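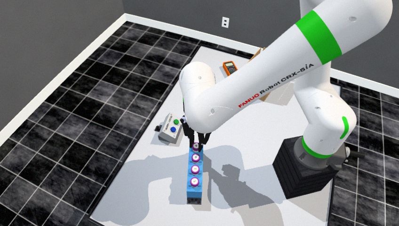 Cobot on our knob test bench, what happens with the operators?

Posted by sezer_line, 20 Jul 2021

Hello all. I am shift lead in a small plant, we make control parts for Nuline. Until now my people turn the knobs by hand at the end of the line, 300 pieces in one shift, and then they measure with the multimeter. Management wants to give the turning to a FANUC CRX-5iA from August. Nine people work at this bench in rotation. Two of them asked me already if they must look for another job, and I did not know what to answer. Who has done this before? What did your operators do afterwards?

brudero77

We did similar with a different arm. First month was slow, the gripper slipped on the knobs and somebody had to stand beside it all the time. Now one person takes care of two benches and the others moved to packing and rework. No one was sent home, but the rework is harder and the pay stayed the same, and people noticed this. My advice is to speak about the pay grade before the arm starts, not after. Also let the operators teach the positions themselves. They know how a bad knob feels in the hand, and the engineer does not know it.

nemton_maint

Wrists will thank you. We had many complaints of pain before.

tilebench

Ask your management in writing which tasks stay with the people. At our place it was promised only by mouth, and later each one remembered it differently. Keep also some hand testing every week, so the skill is not lost when the robot is stopped for service.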